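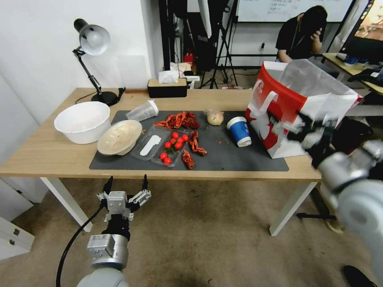 Home | Lists | Archive | Search | Previous | Next

Currency and Savings list
Re: Is it too late to fix my mortgage rate?
Sunday, April 16, 2023

Hello all,

I hope you're having a gentler weekend than mine, most of which went on paperwork at the kitchen table (and rather a lot of tea). I wanted to answer this one properly, as we went through the very same thing in the winter.

> Our fix with Vikberg ends in June and the new offer adds
> 422 pounds a month to what we pay now. Would we be mad
> to go on their variable rate for a while and hope that
> things come down?

You wouldn't be mad at all, though I couldn't do it myself, being a worrier. We were with Undberg and our increase was 444 a month, so you have all my sympathy! I sat looking at the letter for a good long while before I told my other half.

What helped us was asking whether we could book a rate early and still swap if a better one came along. Undberg let us, and we did swap, 37 days later, for a slightly lower one. Do ring Vikberg and ask about the same thing, and get the answer in writing. Ask about the fee as well, as the cheapest rate on our sheet had such a large fee tacked on that it came out dearer over 2 years.

As for rates coming down, I've been reading the business pages for most of my adult life and have yet to guess one right. If the variable rate lets you leave without a penalty, and you could stand another rise or two, then it's a fair choice. If it would have you awake at night, I'd take the fix and be done with it.

Do let us know how you get on, and warmest wishes to you both.

Comments

Pidside: Very useful about the fee, thank you. Ours was added to the loan and I hadn't noticed.

Bite: We went variable in the autumn and I rather wish we hadn't. Vikberg were nice on the phone, mind you.

Pidside: Did they charge you to switch back?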